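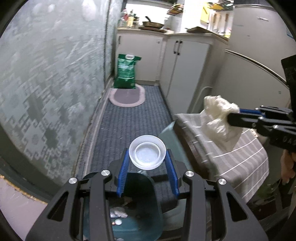

Sorting out a floor corner, from water jug to cloth pile

Every home has one. Ours is the bit of floor beside the frosted glass, and if I turn my back on it for a fortnight it fills up with cloths, plastic bowls, scraps of paper and the big teal water jug. I love sorting it out! It's such a small patch that you can do the whole thing in an afternoon, with a tea break, and the difference when you walk in is enormous.

My last go took 52 minutes, and that included a long wander off to find a missing lid.

What you'll need

A box or basket for things that live elsewhere
A bag for rubbish
Washing-up liquid and a bottle brush
White vinegar, 300 ml
Two clean dry cloths
A soft brush and dustpan

Start with the small stuff

Pick up the little bits first. Scraps of paper, caps, bottle tops, the odd peg. Check the paper before you throw it out (I once binned the receipt for a Jonder kettle this way and still think about it), then put every cap and lid into one bowl. A light plastic bowl is ideal as you can carry it round with you. Don't try to match caps to bottles yet, just gather them.

Look under and behind the big things too. Small round caps are brilliant at rolling beneath a jug and staying there until you need them.

Move the jug and give it a wash

A water jug that has been lying on its side on the floor deserves a proper clean before it goes back into use. Empty it if there's anything left inside, then add a squirt of washing-up liquid and a few cups of warm water. Put the cap on, hold it firmly and shake – this is the fun part, and children will happily do it for you.

Tip that out, rinse until the bubbles have gone, and pour in the vinegar with the same amount of cool water. Leave it for half an hour, turning it now and then so the liquid reaches the shoulder. Rinse twice more. Stand it upside down in the sink or bath, with the cap off, and let it drain overnight if you can bear to wait.

Bowls are easier. Hot soapy water, a wipe round the inner rim where the grime sits, and a dry cloth. Cloudy plastic won't come up clear, so don't scrub at it with anything rough.

Now the cloths

Take everything off the pile and give each piece a good shake outdoors. Sort into two heaps, whites and everything else. Crumpled white fabric nearly always wants a wash, even when it looks clean, and it should go in on its own or with other whites. Striped cloths in grey and white are very forgiving, but wash them cool the first time in case the darker colour runs.

For folding, I do this:

1. Lay the cloth flat with the stripes running away from you.
2. Smooth it from the middle outwards.
3. Fold it in half along the stripes, then in half again.
4. Fold the long strip into thirds.

If you're using a cloth as a cover over something low, let it hang clear of the floor by a hand's width. It stays cleaner and you can sweep underneath without moving it.

Plastic sheets

Wipe both sides with a damp cloth, dry thoroughly and roll up loosely. Folding leaves creases that never quite go. I tie mine with a bit of garden string and stand the roll upright behind a door.

Plants and glass

A little leafy plant likes a tidy corner too. Move trailing fabric away from the leaves, dust them gently with a barely damp cloth and turn the pot a quarter.

Patterned frosted glass holds dust in its texture, so brush it before you wipe. Work from the top down with a soft brush, then go over it with warm water and buff it dry.

Putting things back

Sweep the floor first! Then put back only what you use there. The jug gets a spot against the wall, standing up with its cap on once it's fully dry. Bowls go inside one another, cloths on top in a short stack.

Any spare caps go in a jar. I give them until July, and then they go in the recycling.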